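Notebook, staging floor, Skernum
February, started 7:40 a.m.

Second morning with both arms running on the tidy-up routine in the parlor set. I slept badly because I kept thinking about paper. Good sign, I guess?

Where we stand: the job is clearing packing tissue out of a room after furniture has been unwrapped and put in place. At the Zoscombe rooms the day crew does this by hand, and by the end of a shift it's all bending and kneeling. Taras Kostiuk logged 4,000 pickups across the crew last month, paper and plastic together. I had no idea it was that high. The furniture handling stays with people, we settled that early and I'm glad we did. What we want to give the arms is the low stuff, the stuff that wrecks your knees.

Grip force down one notch from yesterday, wrist speed unchanged. Two-handed pinch at the top of the wad seems far better than one gripper grabbing at it from the side. I'm really pleased with this change! Marichka suggested it and I should have tried it sooner. The light-blue tissue and the little black cup make a nice small test, because the left and right grippers have to agree on where the top of the paper is.
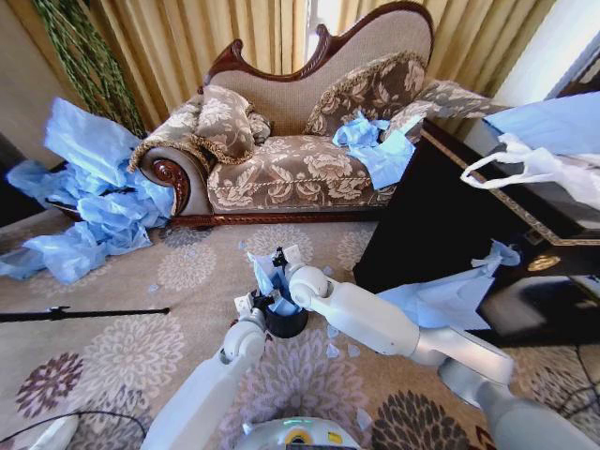

Taras wrote in the margin of my printout that he likes the two-handed move, but that the crew will want to know who empties things at the end and who gets called over when it stalls. If the answer is always whoever is closest, then the closest person has a second job and no extra time to do it in. He'd like it on the shift sheet before any of this goes to Zoscombe.

He's right, and I hadn't thought of it as a scheduling question at all. Draft for the shift sheet: one named person per half shift answers stalls and does nothing else that can't be put down quickly. Ask Marisol Nina whether the 2 people coming off unwrapping could rotate through it. She knows who would like the change of pace.

10:15. Talked with Vlasta Kadrić over coffee. She's done room clearing for years and has a whole order she works in that I'd never have guessed: high surfaces, then seats, then floor, and only then anything that has slid behind a cushion. We had the arms starting on the floor. Swapped the order in the plan file, old one saved as plan_floorfirst in case I regret it.

She also wants a stop button she can reach while kneeling. Yes. Adding it to the Hordiienko parts order today along with spare fingertips (5 sets, black, same as now).
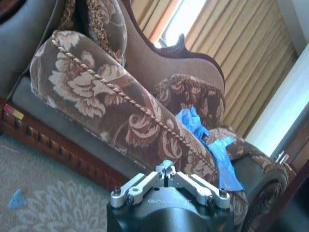
Surface sorting is the next piece and the one I'm most excited about. The planner has to know what is trash and what belongs to the furniture, and Vlasta does that in half a glance. Tissue is the easy class. Thin plastic worries me more, and a bright blue bag lying up against a floral cushion with looped gold trim is just the kind of case I want in the set: the folds are see-through in places, and the trim is exactly what a fingertip could snag. For now, anything within a hand's width of fringe or cord gets flagged for a person and the arm leaves it alone. Slower, sure, but I'd rather have the crew trust it.

Told Vlasta about the flagging and she asked if she could correct the labels herself on the tablet. Of course she can! Zoriana Savchuk thinks the label screen needs one afternoon of work before anyone outside our group could stand to use it. Target is 1,000 corrected labels before we talk to Hiltitport about a second room.

To do
- stall person on shift sheet, send to Taras
- stop button mount, low
- rerun two-handed pinch with the cup moved closer to the base
- label screen, sit with Zoriana
- bring Vlasta the printout of the new order so she can mark it up

11:50. Stopping for lunch. Grip force stays where it is until I've rerun the pinch.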